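How I Get Grease Spots Out of T-Shirts

I cook in my good shirts, so I've had plenty of practice with oil splatters! My neighbor Vlasta Vlachou taught me this one years ago and I still do it her way.

Check the spot in daylight first. Oil hides really well on bright cotton, and I've missed plenty of spots under my kitchen bulb.
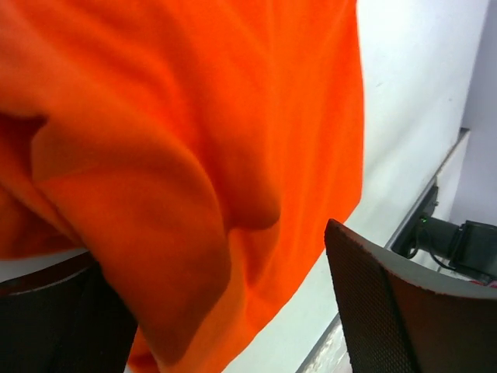

Next, slide a piece of cardboard inside the shirt so the grease can't travel to the back. Put 2 drops of plain dish soap on the spot, rub it in with your thumb (gently — you don't want fuzz) and leave it for 30 minutes. For an old stain I cover the soap with baking soda too, and brush it off after 5 minutes.

Rinse from the inside, then wash the shirt as warm as the label allows. Keep it out of the dryer until you're sure the mark is gone. I lay mine out and look it over one more time, sleeves included.
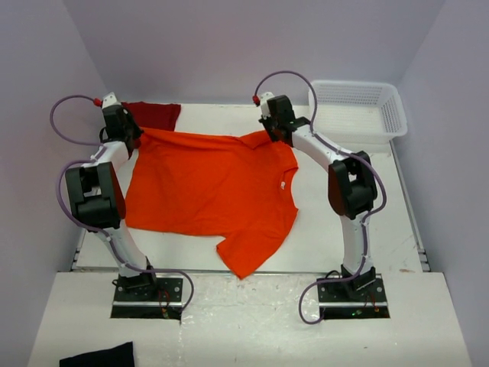
Orange tee spread out, a few wrinkles and all.

Still see a shadow? Do the soap step again before it dries.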